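ponitz_560
Posted 7:40 pm

Everyone in the sports photo group swears by shooting gym volleyball at 1/800. I tried it in May at the Dondach gym and got mud. Is the light there that bad?

oanh_ninh
It's bad. I shoot 1/560 or whatever's nearest and live with blurry hands.

futeritz
Blurry hands look like a mistake. Go to 800 and fix the noise later.

oanh_ninh
Fix it how? I've seen your "fixed" files. Faces like candles.

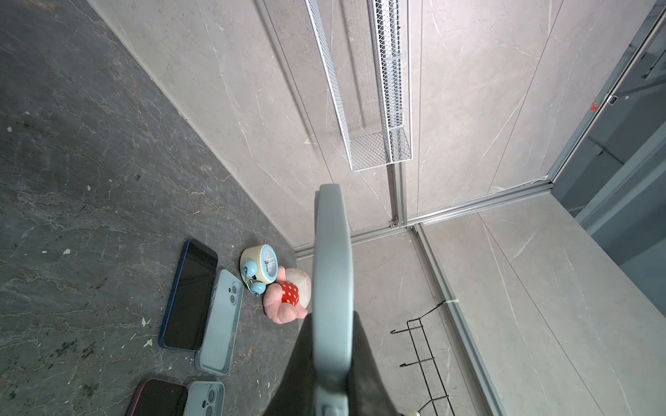
And a paper prints them tiny anyway. Who is checking the hands?

G. Makowska
Editors do. Mine bounced 2 of 60 last season, both for blur.

ponitz_560
So 58 were fine. Not sure that proves much.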